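Ritorberg Water Loss Reduction Program
Progress report to the Seyoum Fund, May 1, 2021

Work in the Pronberg district continued through April on the schedule agreed at the last review. Replacement of the cast iron main on the east side is complete as far as the Jutside pumping station, a length of 700 meters. Pressure tests were passed on all sections but one, where a coupling was reseated and retested.
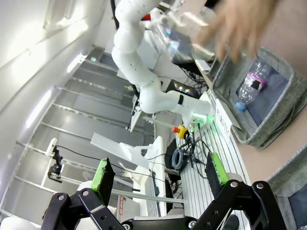

Progress Report No. 3, page 8

Night flow readings are taken at each zone meter and compared with the baseline set before construction. Two zones still show higher minimum flow than the model predicts – most likely service line leaks on private property, which the present grant does not cover. Letters have gone to 100 households in those zones offering a free leak check.

Spending is within budget on all lines except road repair. The asphalt contractor raised its unit price in April, and the difference has been charged to contingency.
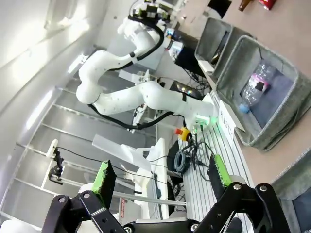

Remaining work consists of three valve chambers and the tie-in at Jutside. The tie-in requires an overnight shutdown, and the date depends on approval from the Pronberg fire department. A revised cash flow table is attached as Annex B.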